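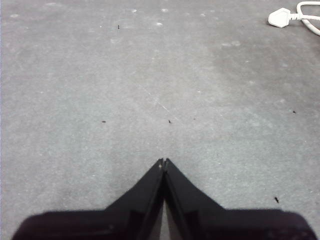
Tridora Wrist Kit: Floor Pickup Set

README for the evaluation copy, release 2
Last edited 2019-04-02

What this is

Recordings and settings that ship with the Tridora wrist kit. The kit is a two-fingered gripper, a small camera that mounts at the wrist, and the cable set to connect both to a controller. This folder covers floor-level work only: approaching, grasping and lifting small household things from carpet and hard flooring. Tabletop work is in a separate folder with its own README.

If you have the kit on loan, read "Before you run anything" and "Known problems". The rest can wait.

Contents

episodes/ 449 recorded episodes, one subfolder each
calib/ camera intrinsics and the wrist-to-camera transform
config/ gripper limits, speeds and force settings
tools/ playback script, index checker, export script
index.csv one line per episode
notes.txt operator notes, unedited

Each episode folder has the wrist video, a joint log, a gripper log and a short text file with the task instruction as it was given to the operator. Video and logs share one clock. Episode numbers are not continuous. Gaps are episodes we threw out, and we did not renumber.

index.csv columns

episode: folder name
surface: carpet_gray, carpet_loop, vinyl or wood
target: what the operator was asked to pick up
operator: initials
result: done, partial or failed
remarks: free text, often blank

"Partial" means the target left the floor but was not placed where the instruction said. We argued over this and may split it in the next release.

How it was recorded

All episodes were driven by a person with the hand controller that comes with the kit. There is no autonomous footage in this set. The operators were Kausar Tanoli, Gintarė Zariņš and Trinidad Bermúdez. Hammad Mughal did the calibration and wrote the tools. Recording was done in December at the Clindden workshop, with overhead lights on and the blinds down.

The floors were left as they were. We did not vacuum between sessions, so expect crumbs, lint and scuffs on the carpet. Small debris is not labeled. If you train a detector on these frames, it will probably fire on specks unless you set a minimum size.

Camera view

The camera looks down steeply past the fingers. With the fingers closed they come to a point a little below the middle of the view, and the base of the gripper takes up most of the width at the bottom. The parts closest to the lens are out of focus. This is normal and cannot be fixed with the focus ring.

Most of the usable view is therefore the upper half. Targets that start near a corner may be only partly visible until the arm turns toward them. White items with cables, such as plugs and chargers, are a common case. The body may be in view while most of the cable is not, so don't estimate cable length from a single frame.

Before you run anything

Check that the serial number on the gripper matches the one in config/unit.txt. If it doesn't, ask us for the right calibration files. The transforms are not interchangeable between units.

Run tools/check_index first. It should report 449 episodes and no missing files. If it reports fewer, the download was cut short.

Home the gripper with the fingers clear of the floor. Homing closes them fully, then opens them.

Keep the floor clearance at 10 mm for the first run. You can lower it once you have confirmed the height on your own floor. Carpet pile compresses and the arm will not notice.

Known problems

Auto exposure drifts when the gripper moves from a light patch of floor to a dark one. You will see the same carpet in two or three different grays within one episode. Locking exposure helps, but our loop carpet episodes were recorded before we had that option.

Shadows from the arm can look like stains. The surface column tells you the floor type but says nothing about lighting.

The gripper log drops a sample now and then. The playback script holds the last value.

Thin flat items on vinyl fail often. The fingertips slide over them. Usmani sells a softer tip that fits this gripper, but we have not tested it enough to recommend it.

The export script writes Witia format only. Paths with spaces break it.

Storage

Unpacked, the video frames come to some 3976 per operator session. Use a local disk. Playback over a network share stutters and the clock overlay falls behind.

Terms

The set may be used for evaluating the kit and for internal research. Do not repost the videos. When the loan ends, the gripper and camera go back in the original case. You may keep the recordings.

Contact

Oi-ling Sin handles loans, replacements and calibration files. Include the unit serial number and, for recording questions, the episode number.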